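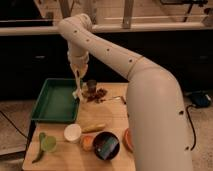
The first thing Fiona Shearer does in the morning is read the overnight log. It is a plain text file, and most of its lines are dull. The arm planned a path, followed it, closed its gripper, opened it again. She scrolls until she finds a line where the planner gave up.

"Those are the ones I get paid for," she says.

Shearer works on motion planning at Flarkine, a small software company that writes control code for other people's robot arms. Its current project, called Kerr, is meant to let an arm tidy and sort things on a crowded kitchen table. The hardware is bought in and stays as it came. What Flarkine sells is the part that decides what is on the table, what can be picked up, and how to get there without hitting anything else.

Food is a hard subject for this kind of software. A leafy vegetable has no fixed outline and bends when it is held. A glossy bowl throws back light, and the depth camera reports holes where the surface should be. A small orange rolls if a finger touches it before the other one arrives. Then there is anything crumbly. Spilled coffee grounds or soil can't be treated as one object, and they can't be ignored either.

Gillespie Semple, who leads the perception side, spent most of the spring on that last problem. His first version tried to draw a box around every item it saw. Given a spill, it drew dozens of tiny boxes, and the planner dutifully tried to avoid each one. The arm would stop above the table and wait for a route that didn't exist.

The fix was to add a second kind of label. Kerr now sorts what it sees into objects, which have a shape and a place to grip, and "cover," which is material lying on a surface. Cover is stored as a flat map with a cost attached to each patch. The gripper may pass over it freely and may touch down in it if there is no better choice. The planner stopped freezing the same week the change went in.

"It was a small change in the code and a long argument before it," Semple says. He had wanted to go further and estimate how deep the material was. Shearer wanted nothing that would slow her planner down. They settled on the flat map, with depth left for later.

**Two planners, one arm**

Kerr runs two planners side by side. The slow one looks at the whole table and works out an order: move the cup before reaching for the tray, leave the bowl until the space in front of it is clear. The fast one handles the next short stretch of motion and checks it against the newest camera data. If the two disagree, the fast one wins and the slow one has to start again.

The weak spot is the arm itself. When it leans across the table, its own links block the camera's view of whatever is behind them. Early versions of Kerr took a hidden object for a missing one and deleted it from the map. Then the arm would swing back through the place where, as far as the software knew, nothing stood.

Elspeth Matheson, who joined from a firm that made warehouse systems, wrote the piece that deals with this. Before each update it works out which parts of the view the arm is covering, using the joint angles and a model of the arm's shape. Anything last seen in those parts is kept, with a confidence value that drops slowly over time. When the value falls too low, the arm is told to move aside and look again.

Those extra looks cost time. Matheson keeps a replay set of 4,000 recorded pick attempts and runs every new build against it before anyone is allowed to try it on the hardware. A build that adds too many looks gets sent back, even if it drops nothing.

The replay tool, called Stellberg, began as a script she wrote for herself. It now has its own page in the team's manual and a list of requested features that she describes as "mostly from Semple." The one used most shows the camera view and the planner's map next to each other, step by step, so that a bad decision can be traced to what the software believed at that moment.

Back at her desk, Shearer has found her line in the log. The slow planner wanted to reach a cup from the left and the fast one refused eight times in a row. She copies the attempt number into Stellberg and starts the replay.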